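Participants wanted: home sessions for a study on how robots learn to handle cloth

Posted June 19, 2019

The Prinavside lab is looking for 30 adults in the Braltville area to take part in a study on household laundry tasks. We want to find out whether a robot arm can learn to fold and sort clothes from recordings of people doing the same work in their own bedrooms. You do not need any technical background.

In our April pilot, participants used a pair of hand-held grippers, one in each hand, to pick up, spread and fold everyday items. A model trained on 2,000 of those recordings did well on towels and pillowcases. It did poorly on dark clothing, where folds are hard to tell apart, and on anything laid over a patterned cover. The new sessions concentrate on those cases.
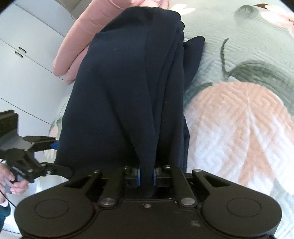
Each participant will complete two home visits of 90 minutes. A member of the team brings the grippers, shows you how to squeeze and release them, and stays for the whole visit. You will work with your own clothes and bedding, on your own bed. Most people need a few tries before the grip feels natural — practice time is included in the visit and is paid.

You can take part if you:
are 18 or older
can stand and use both hands comfortably for 20 minutes at a time
have a bed we can work on from at least two sides
are willing to have your hands, your clothes and part of the room recorded

Faces are not needed for the study. Any recording that shows a face or a readable document is deleted before training. You may stop at any point and keep the payment for the visit.

Payment is $42 per visit, made by check or gift card.

To sign up, call the lab and ask for Veronica Vasiliu, who schedules the visits. Questions about the method or about how recordings are stored should go to Zamfira Lungu, the study lead. Please tell us your neighborhood, the size of your bed and whether you have pets — they will need to stay in another room during recording.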